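Gesta Bin-and-Belt Kit: Frequently Asked Questions

Updated January 10, 2025

What is in the kit?
A short belt conveyor with its power supply, a parallel gripper, mounting hardware and the Gesta software license. The arm is sold separately. Most customers already have one when they call us.

Which arms does it work with?
The Tekis line and the Quinlan 2 are supported now. If you have another arm, send the model number to Beatrice Makori in our sales office and she will check the flange pattern.

Can I use two arms on one belt?
Yes. The software handles up to three. Each arm needs its own gripper and its own license key.

How do I lay out the work area?
You need a flat surface and a clear reach from the arm to both the bin and the belt. We suggest covering the surface with brown paper and marking a grid on it with painter's tape. Put the bin at one end of the conveyor and write down which cell it sits in, so you can put it back after cleaning.
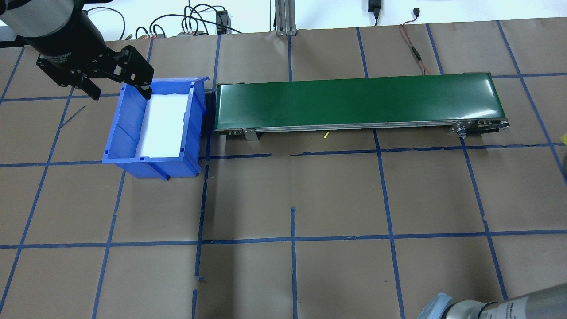 The grid does not have to be perfect. The software never reads the tape – it is only for the person setting up. Replace the paper when it gets too creased for a bin to sit flat.

What kind of bin should I use?
Any open-top plastic tote with straight walls will do. A pale liner in the bottom helps with small dark parts. Bins are not included.

How heavy can the parts be?
Up to 870 grams each, gripper fingers included in the rating. The belt can carry more than the gripper can lift.

How often does the gripper need service?
Check the finger bolts every 1000 cycles. Customers who bought before August should also ask for the newer bolt set – it is free.

What if the gripper touches the rim of the bin?
The arm stops and holds its position. Back it off by hand control, then run the bin setup again.

Who do I contact for repairs?
Kgomotso Cele runs the Ruseo service desk. Have your serial number ready.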